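Welcome back, everyone, and thank you for dragging yourselves in on a weekend! These notes go with the second session on **reading a chair**, and they cover what we only half got to in August (my fault, I do go on about stools).

Please remember that a chair is a record of habits. Before you read a word of the Galbraith chapter, sit somewhere for 45 minutes and write down when you first wanted to move.

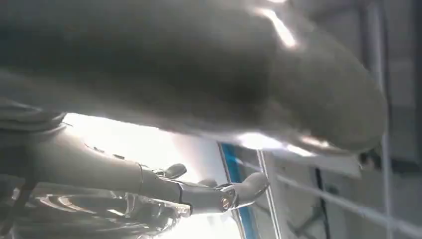 *Handout 17, p. 66*

Tihomir Radulović, whose essay on the Povilow workshops I hope you all have by now, splits seating into the kind that holds you still and the kind that lets you fidget. I find that lovely and a bit too tidy. A church pew does both, depending on the sermon!

Some terms we'll use:

- **Rake**: the backward lean of the back
- **Splat**: the upright piece in the middle of a wooden back
- **Rib**: a raised strip that stiffens a thin panel

Ribs matter most once we reach molded plastic, where a thin shell needs help to keep its shape.

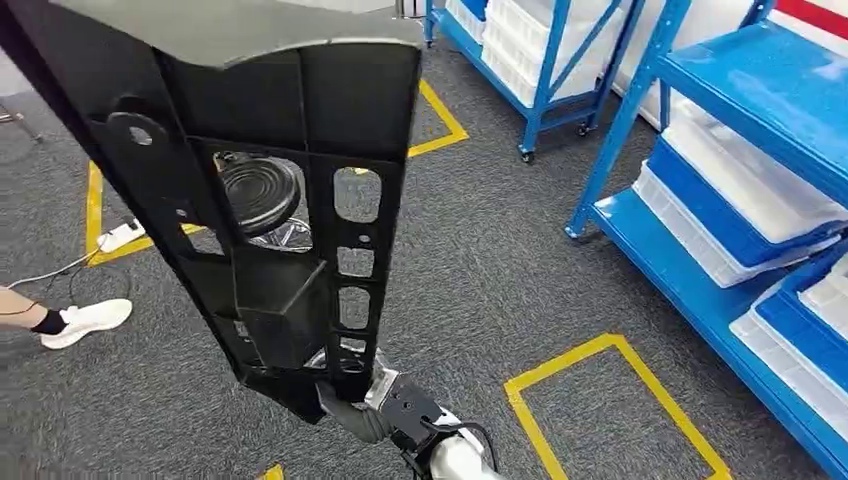 *Fig. 2. Black molded part with ribbed back and slots.*

For next time, read the Stungate essay, slowly if you can, and bring one page on a chair you grew up with. Sketches are welcome, wobbly ones too.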